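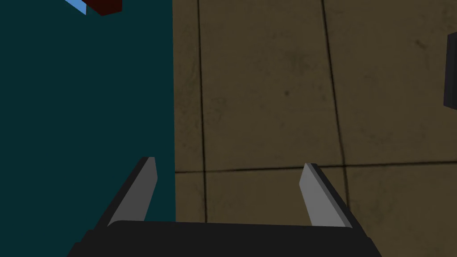

Live video platform Gape will let brands and small businesses schedule paid broadcasts directly from their account pages starting in December, the company said Sunday. The change replaces a system in which advertisers had to book slots through an outside agency, often weeks ahead. It also widens what can go out live. Until now the paid service accepted only pictures from a camera, but under the new terms computer-rendered views will be carried as well, whether that means a walk through a hotel lobby that has yet to be built or two blocky gray gripper fingers standing wide apart on a black base. Rendered broadcasts will carry a label in the corner of the player.

Gape has been testing the scheduling tool with 467 accounts since the spring. Most belong to retailers, restaurants and travel companies. Hotel group Drinasstead, one of the larger testers, used it for a weekly cooking program from its kitchens and for a series of question-and-answer sessions with guests planning group trips.

Drinasstead said 17 of its properties took part and that it plans to add more early next year. The group produced the broadcasts with its own staff, using phones and a software mixer made by Vulten. It did not say what it spent.

Under the new pricing, a business pays a flat fee for each broadcast of up to 20 minutes — longer programs are billed by the minute after that. Gape has not published the full rate card. Accounts that booked through the agency system before the change will keep their old rates until those bookings run out.

Viewers will see two differences. Paid broadcasts will appear in a separate row on the home screen, and followers of a business will be able to turn off alerts for its paid programs without unfollowing the account. Comments stay open by default, though a business can limit them to followers.

The company is also adding a replay option. Recordings will stay up for 30 days unless the account holder removes them sooner. During the test, replays drew more viewing time than the live programs in several categories, including travel and home repair, Gape said.

Rival service Follalel introduced its own scheduling feature last year and now lists 694 business channels. It does not accept rendered video in paid slots and said it has no plans to change that rule.

Gape will open the tool first to accounts in the United States and Canada. Other countries will follow, but the company gave no dates.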